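Start with the hand

By Getsemaní Cuevas
2025-09-02

I want to make a case for the hand-held gripper, and I'm going to make it with more excitement than is probably decent in a grown adult. If you have ever wanted to build a robot at home, or at the shared workshop down the street, build the hand first. Leave the arm for later. Make a pair of jaws you can hold in your own fist, squeeze them around everything in reach, and spend a few months like that before you go shopping for motors with serious torque.

We are doing this at Zevham, the workshop where I have rented a shelf and a share of the tables since last December. The project is called Skimora, a name Iulian Anghel found on a parts drawer and wouldn't let go of. The idea is simple enough to tell at dinner. You hold a gripper in each hand and do an ordinary job with it, such as picking up a bottle or putting it back down. The motion gets recorded. Later on, a robot with the same kind of jaws can learn from what your hands did, and you never had to steer a big machine with a joystick to get there.

People who do this for a living have known it for years. What thrills me is that it now fits in a hobby. The jaws can be printed. The marker patterns come out of an ordinary office printer. The rest is screws, cable, a computer that is a few years old and a great deal of arguing.

My first argument for beginning here is that a hand-held gripper makes you feel your design mistakes. I mean feel them, in the wrist. Our second version was too heavy toward the front, and I knew it within a minute of picking it up. On a motorized arm I would have read the same fact off a graph, probably after a week of blaming the software. Aurel Hodoroagă, who did most of the drawing, had put the handle where it looked right on screen. We moved it back by the width of a thumb and the thing came alive! I have never had that kind of quick, bodily answer from any robot kit, and I've bought more kits than I like to admit.

The jaws taught us even more. You think you know what it is to pick something up, and then you try it with two stiff fingers and no palm. A cap is fine. A round bottle lying down wants to roll. A coin is hopeless until you slide it to the edge of the table, and you'll catch yourself doing that without a thought, which is a lovely moment, your own cleverness showing up in a tool you made last weekend. I filled half a notebook with these little tricks. Drag it to the edge. Tip it first and then pinch. Use the other gripper as a wall. Every one of those is something a robot would have to be shown, and I could not have written the list from an armchair.

My second argument is about cost, and I'll keep it short because money talk makes workshop people either smug or gloomy. A decent small arm costs what a used motorbike does. Our grippers cost a few spools of filament, plus the screws from Văduva, the hardware shop on the corner, where they will still sell you them loose if you ask. When we broke one, we printed another. I was careless with them in the best possible way, and careless people try more things.

The third argument is the one I care about most. A gripper you hold can be handed to somebody else. Luminița Munteanu teaches ceramics two evenings a week in the room next door, and she had never touched anything of ours until I put a pair in her hands. She was better than me in ten minutes. Of course she was, she has spent most of her life knowing how hard to press on things! She closed the jaws slowly and let the object settle into them before she lifted, and I had been snatching at everything for months. We have her recordings now, and I'd trade a pile of mine for them.

Try that with an arm on a bench. You'd need to explain the emergency stop and the safe zone and the pendant before she could so much as nudge a cup, and by then her class would have started. Good hands are all over the place in any town, in kitchens and sewing rooms and bike shops, and hardly any of them are attached to people who want to learn a control panel.

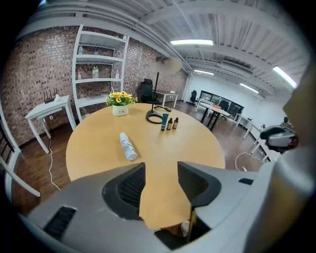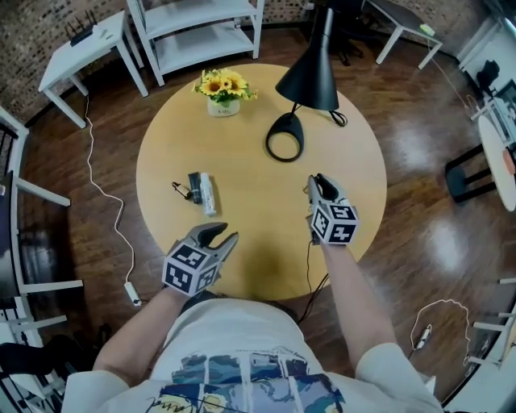 Hand-held gripper work at the round table, with the sunflowers toward the back. The second picture shows the pair in use.

I should be fair to the other side, because I have friends on it and they have good points. Lăcrămioara Grecu thinks I have it backward. She says you learn what an arm can do only by using an arm, and that a human wrist will happily twist into positions no affordable robot can reach, so you end up with a beautiful stack of recordings that can't be played back. She's right about the wrist. We went through our first 1,303 recordings and threw out a lot, and a good share of the rejects were me, reaching around something with my elbow in the air like a heron. No arm in our price range could follow that.

I still think her point supports mine, and I've told her so over many coffees. We found the problem by watching ourselves do it, and the cure was to change how we stood. Feet planted, elbows low, reach straight in when you can. It became a kind of manners. Newcomers pick it up in an afternoon, and after that their recordings are much closer to something a machine could use. Had we started with the arm, we'd have learned its limits first, yes, and I suspect we'd have shrunk every idea to fit inside them before we ever had a good one.

Her other complaint is that recording is boring. Here I give up some ground. Doing the same small pick over and over is dull work, and the tally on our wall stands at over 2,230 takes now, with the rejects counted in. But it's dull in the way that kneading or sanding is dull, and I happen to like both. You put some music on. You start to notice that you always favor the right hand. You notice that your grip gets lazy when you are hungry. Iulian does his in batches of 93, for a reason he has explained to me twice and which I still can't repeat, and then he goes home and I have the table.

There's a question of cables, too, and anybody building one of these should take it more seriously than we did. A cable that tugs at your hand changes the motion, and it does it so gently that you stop noticing after a while. You start avoiding one side of the table. We lost a whole evening's worth that way. Route the cable toward your body, give it slack, and clip it somewhere it can't catch on the table edge. The same goes for the marker cubes. Ours sit on the back of the grippers, and it's very easy to turn your wrist so that they disappear from view at the one instant you needed them. Print the squares large and matte, and glue them on flat. A bubble under the paper will cost you more grief than a bug in the code.

Do we have a finished robot at the end of all this? No, and I don't feel bad about it. The first attempt at playback is planned for the Grurnotach meetup this winter, in front of people, and it may well drop everything on the floor. I'm looking forward to it enormously either way. I have already got from this project what I used to hope a kit would give me, some real understanding of what it takes to lift a small object off a table and set it down where you meant to. I look at toddlers differently now. I look at my own hands differently when I'm unloading the dishwasher, and my wife has asked me to please just unload the dishwasher.

So much home robotics starts with the impressive part. We buy the arm, or the dog, or the thing with wheels and a depth camera, it does its demo on the kitchen floor, and by spring it's in a closet. I have 4 such machines in mine. They're good machines. I just never had anything to say to them. The grippers are the first build I've had that gives me a reason to come in on a rainy night, and I think it's because the interesting part is in my hands from the very first minute, before any of it works properly.

If you'd like to try, don't copy our drawings too faithfully. Aurel will share them with anyone who asks at Zevham, and he'd be the first to say that the handle fits his hand and mine and is a bit too thick for Luminița's. Print it once as it is, hold it, grumble, and change it. Then go and pick up everything you own. The next version will have a thinner handle and softer pads, and I'm printing the first of those tonight.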